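The Second Serve Is Not the Enemy

How a park league in Silton stopped double faulting and started having fun again

By the Sheehan Courts Desk

Second serve. 30-40. Wind coming across from the parking lot side. You know the feeling. Arm gets short, toss drifts left, and the ball goes into the bottom of the net like it was aimed there.

I have lost more tennis matches this way than any other. So have most of the people I play with at Sheehan Park, which is four hard courts, one decent fence and a backboard with a soft spot. Last April the Silton evening league decided to do something about it. What follows is what they did, plus what I picked up by tagging along for most of a season.

The first idea was bad. Everybody hit harder. The thinking was, if the second serve is going to miss anyway, may as well miss with some pace on it. Two first serves, basically. Lasted one night. We had a set where five games in a row were decided on double faults and the people returning were just standing there with there hands on their hips.

The second idea was to tap it in. Better, sort of. Fewer faults. But a tapped serve in this league gets hit back at your shoes, and after a few of those you start tightening up again, and then even the tap goes long. A pushed ball has no spin pulling it down. Nervous arm plus flat ball, that's the whole problem.

So, spin. Everyone knows it and hardly anyone at our level practices it. You buy a racket, you learn a first serve, you play sets. The second serve gets whatever is left over.

The league set aside the first part of each evening, no points, just baskets of old balls and second serves only. The rule was you had to swing at full speed. Not hit hard — swing fast, brush up, let the ball go where it wanted. The first night it wanted to go over the fence. People framed balls onto court 4. One went in the creek.

The grip is where it starts. Most of us were serving with something close to a forehand grip, which feels strong and locks the wrist. Turn the hand toward continental, like you're holding a hammer, and the racket edge leads up at the ball. It feels awful for a while. Players coming from softball seemed to hate it the most, and then they seemed to get it fastest.

Next, the toss. Over the head, a bit to the left if you're right-handed. If it's way out in front you can't brush up the back of it, you can only hit through it. A few people tried catching ten tosses before hitting one, and it looked silly and it helped.

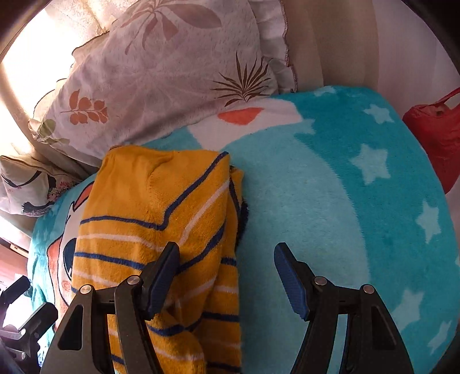
Then the target. We had all been aiming at the box. Stop that. Aim at a height over the net, three feet or so of air, more than feels sane. The spin brings it down. Somebody strung a line between two poles above the net on court 2 and we served over it until dark. That line probably did more for us than anything anyone said out loud.

By the fourth week the sound on the courts was different. Less of that flat pop, more of a scratchy noise when the strings grab the ball. Serves kicking up to shoulder height on people who weren't ready for it. Rallies! Actual rallies, in a league where half the points used to end before they began.

Then came the trip to Dallness for the early summer meet. Nine players from our side, courts slower than ours and a lot more sun. I'd love to say we cleaned up. We did not. The Ostero club was there as well and they've been serving like this for years, and they took us apart in the doubles. But I kept a tally of my own matches and I had 4 double faults all day. My usual is 4 in a set.

What I noticed most was the first serve. Mine got better and I hadn't touched it. Once you trust the second one you quit babying the first, and you can go after a corner on break point without that little voice. The returner can tell, too. They stand further back.

If you want to try it, keep it small. A basket of balls, an empty court, no score. I hit 400 second serves over a couple of weeks before I dared use one at deuce. Shoulder was fine, but warm it up first, and quit when the legs go, as the legs go before the arm does and then the toss drops and you're practicing the wrong thing. Old balls are OK. Dead balls aren't, they don't jump off the court and you can't tell if the spin is working.

And in a match, pick the spin serve and stay with it. The worst ones I hit all year came from changing my mind halfway up. Bounce the ball, breathe out, same swing every time. When it misses it should miss long, with a full swing. Into the net means you slowed down or pulled your head. Most often you pulled your head.

The Silton league is back on in April, evenings, same courts. Bring balls, we lost alot of them to the creek.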